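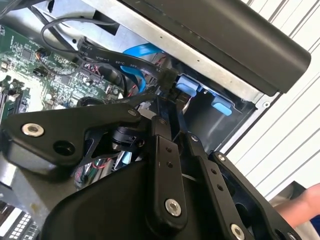
Inside an open desktop computer case.

Heywood Adult Learning – Home Computing, handout 3
Looking after an older desktop

Start with dust
Dust blocks air vents and makes fans work harder. Shut the computer down, switch off at the wall and pull out the mains lead before taking off the side panel. Use short bursts of canned air and hold fan blades still with a finger. Do not use a household vacuum cleaner.
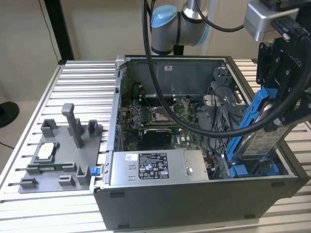
Adding memory is the cheapest way to make a slow machine more useful. Check the manual first for the type and the largest amount the board will take. The slots stand together in a bank, and on a green motherboard like this one they are to the left of the processor socket when the case is laid on its side. Touch bare metal on the case before you handle a module, and hold it by its edges.

Prices vary a good deal. At Jurden we were quoted some 17 pounds for a used module, so ask in more than one shop.
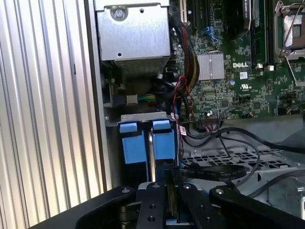 If the computer still will not start with the new memory, take it out and try the old module again. Press until both clips close – it takes more force than most people expect.

Before next session, write down:
- the make and model of your computer
- how much memory it has now
- how much free space is left on the disk

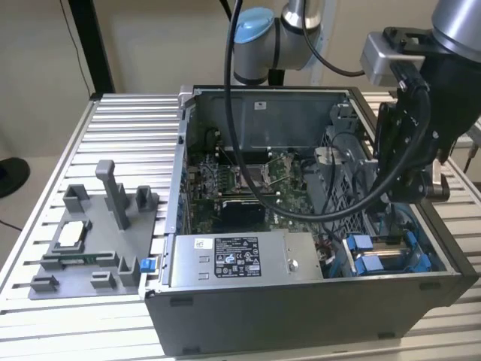 Power supplies
Never open the power supply itself. It can hold a dangerous charge after it is unplugged. If it has failed, replace the whole unit with one of at least the same wattage.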